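Sunday, evening

Second day on the cell rules at Torkby. Izzati Goh wants them short enough to fit on one sheet, so the 13 clauses I brought from Vostville are down to 4. The speed clause survived. The one on cable routing was rewritten twice and I am still not content with it.

Current wording: no cable may cross the mat inside the reach of either gripper unless it is clipped at both ends. Ningsih Halim objects to "reach", which she reads as the full envelope of the arm - I meant the taught path. We need one definition and it should go at the top.

Went through the kitchen layout with the draft in hand. Two mugs on the tree, a green plate flat on the mat, three plates in the rack, toaster oven on the right. A black cable loops over the mat to the left of the near arm, so the clause has a case to answer already. 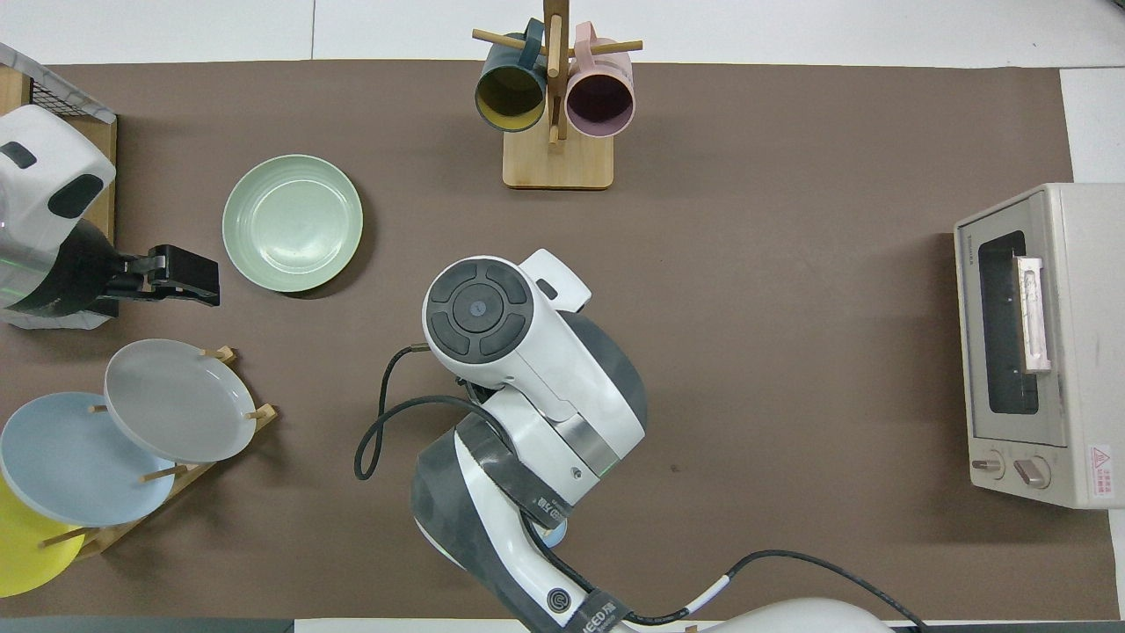 Open points

Pegs. The draft treats the mug tree as a fixed obstacle, but it stands on a base and can shift. Proposed: re-teach after any knock, however slight.

Stop button. Triken's sheet says within arm's length of the operator. Whose arm? Asked for a figure in centimetres.

Log. Run 41 has no initials against it. Liem to be asked on his return.

Clause 3 again tomorrow, before the others get in.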